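Passageway clearance (mobile robotics)

From the Peltonen Open Handbook of Service Robotics

Passageway clearance is the free width that a mobile robot must keep, or must be able to find, when it moves through a corridor, a doorway or another narrow part of a building. The term is also used for the group of rules that say what a robot should do when this width becomes smaller than planned, for example when an object has been left on the floor. In household and care robotics it is usually treated together with object handling, as the robot may be allowed to move the object itself.

Contents
1 Background
2 Terms
3 The Grarstead rules
4 Use in simulation
5 Treatment of unknown objects
6 Criticism
7 See also

Background

Early indoor robots followed fixed lines or markers, and the question of clearance was solved by the people who worked in the building. They were told to keep the route free. When robots began to plan their own paths, this was no longer enough. A home corridor changes many times in a day, and the people who live there cannot be expected to follow factory rules.

The first written practice for homes that is commonly cited in this handbook was prepared at Grarstead, a test house for domestic machines, under the direction of Venla Huttunen. It was a short text meant for the test house only, but other groups asked for copies and it was later published with comments by Hemant Chaturvedi. The present edition was revised in April and has 10 clauses.

Terms

Free width is the distance between the walls, or between a wall and the nearest fixed object, measured at the height of the widest part of the robot.

Working width is the free width minus the safety margin on both sides.

A loose object is anything which stands or lies on the floor and is not listed in the map of the building. A chair that always stands in the same place is normally a fixed object, even if a person could lift it.

A hold point is a place where the robot may wait without blocking a door. Doorways themselves can never be hold points.

The Grarstead rules

The rules separate three situations. In the first, a loose object is present but the working width is still large enough. The robot passes at reduced speed and reports the object. In the second, the robot cannot pass, but it has permission to move objects of that class. It stops, makes a plan for grasping or pushing, and checks that the place where it will put the object does not block a door. In the third, the robot can neither pass nor move the object. It must go back to the last hold point and ask a person for help.

Open doors receive special attention. A person may step out of a side room with little warning, so the robot should approach an open doorway at the same speed it would use near a person. This holds also when the sensors show that the doorway is free. A closed door is treated as a wall until it moves.

There are 2 common errors in applying the rules. One is to measure the width only once, at the entrance of the corridor. The other is to let the robot push a soft object along the floor when it does not know the content. Both are forbidden in the present edition.

Use in simulation

Most groups test their clearance behaviour in simulated buildings before they use a real one. A good test corridor is simple – a floor, walls, some doors and one loose object – so that a failure can be traced to one cause. Walls with veins or joints, and floors with a visible pattern and a soft shine, are preferred over plain surfaces, as a plain surface can make a weak vision system look better than it is. Dae-han Ko also recommends that the same corridor is tested with the object near the wall and again with the object in the middle.

Sacks are a popular choice for the loose object. They have no flat side to grasp, and the tied neck may point in any direction.

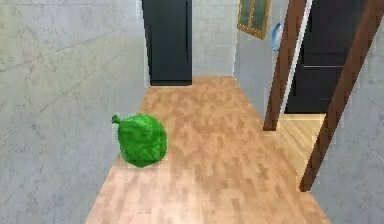 Treatment of unknown objects

A bag is a difficult case for the rules, because the outer form says little about what is inside. The clause on closed containers therefore asks the robot to assume that a bag can tear, leak or contain something sharp. It may be lifted by the neck if the neck is tied and can be reached, and it must be carried low. It may not be pressed against a wall in order to turn it.

If the neck points towards a wall, the robot should approach from the side which leaves the most space for the arm. Should this position block the corridor for people, the robot must first check that nobody is coming.

The open data set Praso, maintained by Sointu Laaksonen, contains 1,963 recorded attempts of this kind. The failed attempts are kept in the set, and each one carries a note on which clause was broken.

Criticism

Quang Tiêu has argued that the rules are written for robots with one arm and a round base, and that they give too little guidance for long or walking machines. He also finds the definition of a fixed object too dependent on the map. A different approach is taken in the Ivau guideline, where the robot is judged only by how long it blocks the way. This is easier to measure, but it says nothing about damage to objects.

See also

Hold point
Doorway behaviour
Grasping of soft containers
Map maintenance in homes

Page last changed: November 12, 2025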